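Skadell Loan Cupboard Records

README for the equipment lending data, release 21

Contents

loans.csv has one row per loan. items.csv has one row per item. notes.txt holds remarks typed at the desk, with names and addresses taken out.

Items covered are wheelchairs, walking frames, crutches, bath boards and raised toilet seats. Hearing aids and beds are handled by Policarpio and are not in these files.

Columns in loans.csv

item_id: matches items.csv
date_out, date_back: day and month only
reason: one of 35 codes, listed in codes.txt
deposit: whole pounds, blank if waived

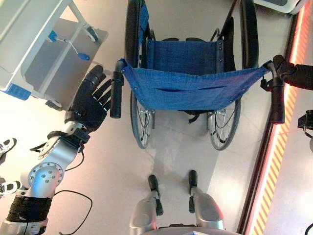
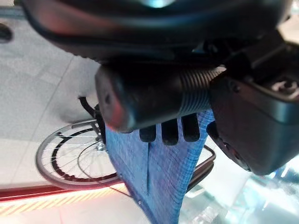
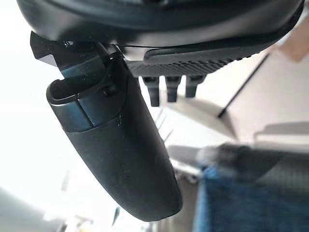
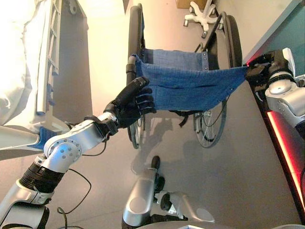 First and last pictures: wheelchair with blue fabric seat, item type WCH.

Known problems

A blank date_back can mean the item is still out or that the return was never entered. The two cannot be told apart before release 20.

Code 37 appears in a few old rows and is not in codes.txt. Treat it as "other".

Crutches were entered as pairs at Skadell and singly at the Gromum branch. Check the branch column before adding them up.

Deposits over 50 are typing mistakes and should be dropped.

Changes

9th January: Gromum rows added, spelling of item types made the same throughout.

Use

Free to copy and reuse. Please credit Flaltaseck, who keep the files. Send corrections to the Skadell desk with the item_id and the row number.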